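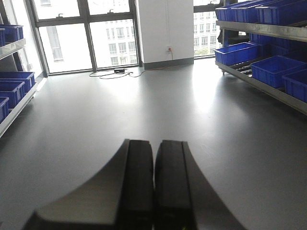 About Dandstead Adult Learning Center

Dandstead Adult Learning Center is a nonprofit school for adults. It offers evening and daytime courses in English, basic mathematics, bookkeeping, high school equivalency preparation and the practical trades. Any person aged 18 or over who lives or works in the Dandstead area may apply, whatever their earlier schooling.

Our History

The school began as an evening reading class in the basement of the former Gevport Road library. Its first students were mostly workers from the Gevport mill who needed to read safety notices and fill in forms that the company had begun to require. The class met twice a week, and students paid what they could toward paper and heating.

When the mill closed, many of those students came back to prepare for other work. The school added bookkeeping and typing, and later a course for people who wished to open small businesses. It was chartered as an independent school in the same period and moved to its present site on Lower Canal Street, where it has remained.

The name of the school has changed twice. Older residents may know it as the Gevport Evening School or as the Dandstead Institute. Certificates issued under either name remain valid, and the Records Office can supply a replacement on request.

Our Mission

The school exists to give adults a sound education at a price they can afford and at hours they can keep. We teach in small classes. We place students by what they know at present and review that placement after the first month of each term, so that a student who has been placed too high or too low can move without losing credit or paying a second fee.

Our Students

The school enrolled 1,363 students in the past academic year, of whom 742 attended in the evening. Students come from Dandstead, from Gevport and from the villages along the Drunovmont line. Many work full time. A large number are parents, and some are attending class for the first time since childhood.

English is the largest department. Its students speak many first languages, and classes are mixed by language wherever numbers allow. The department also runs a conversation hour at noon, open to the public without charge during term.

Courses and Departments

Instruction is organized in four departments.

Language and Literacy offers six levels of English, together with reading and writing courses for native speakers.

Mathematics and Equivalency prepares students for the state high school equivalency examination. Practice tests are given in October and again in the spring.

Business Studies covers bookkeeping, office software, and the Small Enterprise Certificate, a two-term course that ends with a written business plan. Several local businesses began as plans submitted for this certificate, among them the Lục restaurant on Canal Street, whose owners now return each year to speak to the incoming class.

Practical Trades offers introductory courses in carpentry, upholstery, tailoring and household electrical repair. These courses do not lead to a license. Students who wish to continue are advised on apprenticeships and on the programs at Drunovmont Technical College, which accepts our trades certificate in place of its own first-term course.

Teaching Staff

All teachers in the Language and Mathematics departments hold a state teaching credential. Teachers in the trades are chosen for their working experience and complete a teaching course during their first year. No class in the literacy levels has more than 15 students.

The Director of the school is Siyabonga Masilela, who joined as a teacher of mathematics and later led the equivalency program. The Director reports to a board of trustees, which meets every second month. Two seats on the board are reserved for former students – a rule that dates from the original charter.

Tuition and Support

Tuition is charged by the term and is set each year by the board. Literacy courses are free to all residents. For other courses, students may apply for a reduction based on household income, and last year 736 students paid a reduced fee. Applications are confidential and are not seen by teaching staff.

The school receives a grant from the county and rents classrooms to community groups outside term. It also depends on gifts, many of them small, from former students. Annual accounts may be read at the front desk.

Visiting the School

The main entrance is on Lower Canal Street, with a ramp on the east side of the building. The front desk is open from 8:30 a.m. until the end of the last evening class. Prospective students do not need an appointment to speak with an adviser, although there may be a wait during the first two weeks of term.

Placement tests take less than an hour and are given in the morning and at 6 p.m. Applicants should bring proof of address and, if they have them, records from any earlier school. Those without records may still apply.

Requests for transcripts must be made in writing to the Records Office and signed by the former student.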